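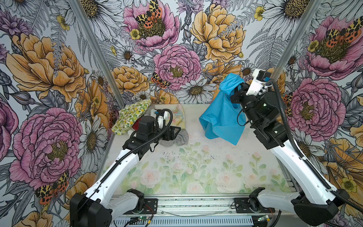

*Right arm holding the turquoise garment, left gripper open over the grey cloth. Both arms on the front rail.*

**Progress report to the Jaltine small workshop grant, April**

Prepared by Byung-chul Jin for the Trikuvell shared workshop

The two-arm cell is built and in daily use. Both arms are bolted to their plates on the front rail, the wrist cameras are mounted, and the control boards power up with the arms. Work has moved from the frame to the software and the handling of cloth.

**Done this period**

- Enclosure finished. The walls are papered and the tabletop is covered. We chose busy patterns on purpose, as the garments will later be used in ordinary rooms with ordinary furnishings.
- Left and right arms calibrated against each other. The remaining error is small enough for picking up cloth but too large for handing a corner from one gripper to the other.
- 316 pick-and-lift runs recorded with mixed items. Of these, 274 ended with the item held clear of the table. Most of the failures were thin cloths lying flat, where the jaws closed on nothing or pinched the table cover.
- Cables rerouted down the outside of each arm. The earlier route pulled tight when the wrist turned fully inward.

**Not done**

Folding has not started. The plan had us folding a tea towel by now, and we are behind on it. The delay came from the calibration, which had to be repeated after the right base plate worked loose. The bolts now have thread lock and we check them before each session.

The lid is also outstanding. Lighting in the workshop changes a lot in the afternoon and this shows in the camera footage. Until the lid is fitted we record before noon.

**Spending**

We have spent £2,853 to date, most of it on the arms and motors. The aluminium profile came in under estimate and the difference went on spare gripper fingers. The one late order is a replacement motor from Tunari. We are not asking for a change to the budget.

**Next period**

1. Fit the lid and a fixed light.
2. Repeat the calibration and try corner handovers, first with the stiffer cloths.
3. Start folding with one towel, both arms, slow speed.
4. Write up the build notes so that the group in Lagos can copy the frame – they have asked for the cut list and the rail spacing.

We would like to move the folding milestone back by two months. The other dates can stay as they are.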